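Home | Reviews | Garage & Shed | Kitchen | About

Avanlow Rolling Workshop Stool – two months in

2023-04-21 | 14 comments | 37 shares

My knees gave up on kneeling last winter, so I went looking for a low stool with wheels and ended up with the Avanlow. I use it for everything now – painting baseboards, weeding the edge of the patio, sorting the bottom shelf in the garage that I'd ignored for years!

Putting it together took one cup of coffee. The bolts were bagged and labeled (thank you!) and the only annoying part was pushing the casters in, which needed a rubber mallet and some bad words. My neighbor Shadi Nseir came over to watch and ended up sitting on it for most of the afternoon.

The seat is firmer than I expected. I'm fine for an hour or so, and then I start shifting around. It goes up and down with a lever on the right, and it holds its height well, even with my brother-in-law on it, who is not a small guy.
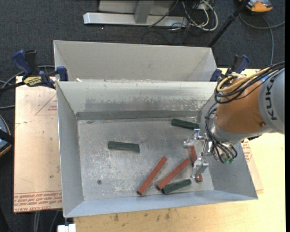

The wheels are the best part. They roll nicely over concrete and don't leave marks on my kitchen floor, but on carpet you'll be scooting with your heels like a toddler. There's a tray under the seat too, and it's too shallow for my liking. Screws hop right out whenever I go over the garage threshold.

I paid just under 100 dollars, and I'd pay it again. I did look at the Clondeo one, which has a backrest, but it sits too high for baseboards. If they ever make the Avanlow with a deeper tray I'll probably buy a second one for the shed.

Share 37 | Comments 14 | Older posts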